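Home | Guides | Planning | Safety | Downloads | Contact

Cell Set-Up Guide, Section 2: Before You Spend Money
By Miroslava Sýkora, Maltberg
Revised December

Read this section before you sign a purchase order. Most overspending on bin-picking cells happens at the quote stage, and the quote is written by someone who wants to sell you an arm.

1. Write down what you need picked. Use real items from your own shelves. "Mixed goods" is a sales term and tells an integrator nothing.

2. Ask for a price on the whole cell. The arm is the part everyone likes to quote. Mounting, gripper, hoses, cabling, guarding and floor work tend to show up later under "site items."

3. Ask what the quoted pick rate was measured on. At Skomholm we were promised a rate that came from a bin of identical cartons. On our own stock it was a different number, and a much smaller one.

CAUTION: Do not accept a video as proof of performance. Videos are edited.

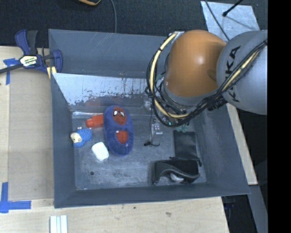

4. Budget for the test bin. A supplier will offer to bring samples, and the samples will be stiff, square and easy to grab. Decline and fill the bin yourself. You want soft things next to hard ones: a plush Spider-Man slipper with a bottle-shaped object against it, a small toy lying on its side, an open black pouch, something flat and black that lies low on the floor of the bin. If the supplier asks to take the slipper out, write that down and ask what it would cost to leave it in.

5. Price the cable and hose dressing as its own line. On a big arm the bundle takes up real space, and it has to clear the bin walls at every reach. Halás quoted us for "standard dressing" and could not say what the standard was.

6. Plan how the bin will be held. Clamps and tape marks are fine for a trial. They are not a production fixture, and a fixture costs money. Get that price now.

NOTE: Our fixture came to 1757 with fitting. It was missing from the first quote and from the second.

7. Set a pass mark before the trial starts. Ours was 62 clean picks in a row from a bin we had loaded. Otakar Michalík thought this was harsh. I still think it was generous.

8. Hold back part of the payment until the cell meets the pass mark on your floor. Wosgate agreed to this after roughly two weeks of saying it was impossible.

CAUTION: A service contract that begins on delivery is running while you wait for commissioning. Have the start date moved to acceptance, in writing.

If any line in the quote reads "to be confirmed," return it unsigned. Continue to Section 3 only when every line has a price.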